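"You Have to Let the Truck Be There": A Conversation with Driving Teacher Duván Tamayo

By Sofia Veloso
October 30, 2020

Duván Tamayo arrives for our meeting twenty minutes early and apologizes for it. He has taught people to drive on big roads for many years, and he says that the habit of leaving home too soon came with the profession. He orders a tea, puts his phone face down on the table, and asks me if I drive. I say yes, but that I avoid the highway when I can. He nods as if I have told him my blood type.

Most of his students at Fusitstead, the small school where he works, are adults who already have a license. They can park, they can go to the supermarket, they can bring the children to school. What they cannot do, or do not want to do, is to join a fast road with other vehicles beside them. Tamayo teaches a course of 20 hours only for this. He calls it "the second license," although there is no paper at the end.

"People think they are afraid of speed," he says. "I ask them, are you afraid when the road is empty? They say no. So it is the neighbors they are afraid of, mostly the large neighbors."

How he began

He did not plan to become a teacher. In his twenties he drove deliveries for a furniture company called Laltix, mostly sofas and wardrobes, in a truck that he describes with tenderness as "a refrigerator with a steering wheel." From the cab he looked down on small cars the whole day. He saw drivers who stayed next to his rear wheels for a long time, holding the wheel with both hands and looking straight ahead.

"I wanted to open the window and tell them, please, go in front or go behind. I do not see you well where you are," he remembers. "Later I understood that they did not know how to go in front or behind. They were waiting for me to solve it."

A colleague at the company, Afonso Vieira, was then leaving to open the school. He asked Tamayo to come for one summer. It started in June, and he has not gone back to the sofas.

The first lesson is in a chair

The course begins in a room with ordinary chairs. Tamayo places two of them side by side and makes the student sit in one. He sits in the other, then moves his chair backward, little by little, until the student cannot see him without turning the head. Then he asks where he is. I tell him it sounds like a game for children.

"It is a game for children," he agrees. "But after it they turn the head. If I only say it in the car, they forget it in one minute."

He has also a notebook in which every student writes one sentence after each drive. He gave me permission to read some of them, without the names. One says, "I forgot to breathe near the bridge." Another one, from the last hour of a course, says only, "Boring today." He is very proud of that one.

Not all of his colleagues agree with the method. Aníbal Quintela, who taught him the theory part when he was preparing for his own teaching exam, told me by telephone that the chairs take too much time. "Duván is patient and his students like him," Quintela said. "I would put them on the road on the first morning. Fear grows in the waiting room." Tamayo smiled when I repeated this to him. They have had this discussion for years, and he does not expect to win it.

What to look at

I ask him what a nervous driver does with the eyes. He answers quickly. The eyes go to the biggest thing, and then the hands go after the eyes. A student who stares at a truck will move toward the truck, or, in the other case, will escape from it so strongly that the car goes too near to the opposite side.

Lok-yiu Yu, a former student who joined us for the second half of the tea, recognized herself in this. She took the course after she changed her job and her new office was on the other side of the city. For some weeks she went by small streets and needed more than double the time.

"When a white truck was next to me, for me the whole world was white truck," she says. "There was nothing else on the road."

Tamayo's advice to her was to give the truck a short look and then to send the eyes far along her own lane. He wants the student to find the next thing that will matter: a marker where the carriageways separate, the red lights of the vehicles ahead, the place where the grass begins. He asks them to say these things aloud. Yu still does it when she is alone in the car.

"Truck on the left. Black car after it. Van, farther. My lane is straight," she recites, and laughs. "My husband thinks I am on the phone."
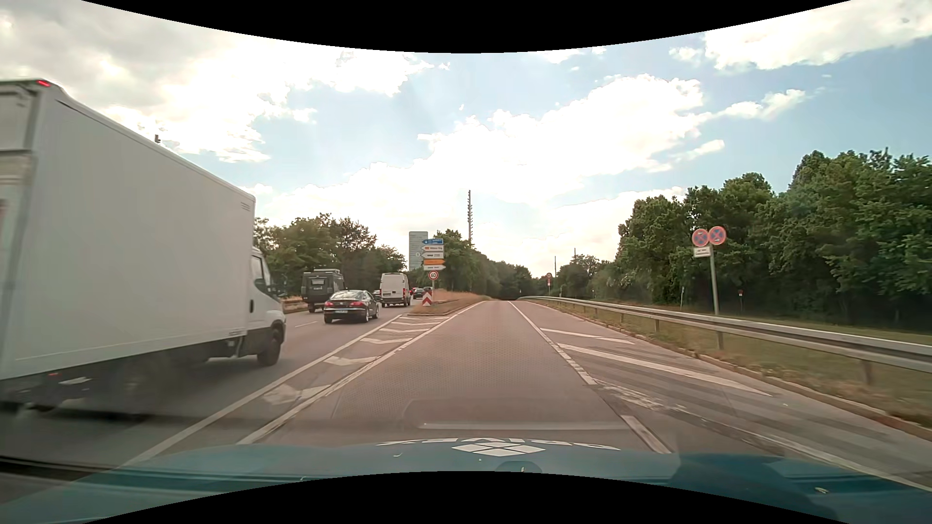 Advice for the first trip alone

Tamayo does not like to give rules to people he has not seen driving, but I insisted, and he offered a few.

Choose a route that you know as a passenger. Decide your exit before you start the engine, and also the exit after it, so that missing the first one is not a tragedy. Leave the radio off. If a large vehicle stays at your side and you do not feel comfortable, slow down gently and let it go ahead, after you have checked who is behind you.

"You have to let the truck be there," he says. "He is working. He has also a family and a lunch that is getting cold."

Yu adds one from her own experience, which is to tell no one at the destination what time you will arrive. On her first trip alone she had promised a time to her sister, and she looked at the clock more than at the mirrors. The next time she promised nothing and arrived before lunch.

At the end I ask Tamayo if he himself enjoys the highway on his free days. He thinks about it while he finishes the tea. He prefers the train, he says, and he likes to sit at the window on the side from which the road can be seen.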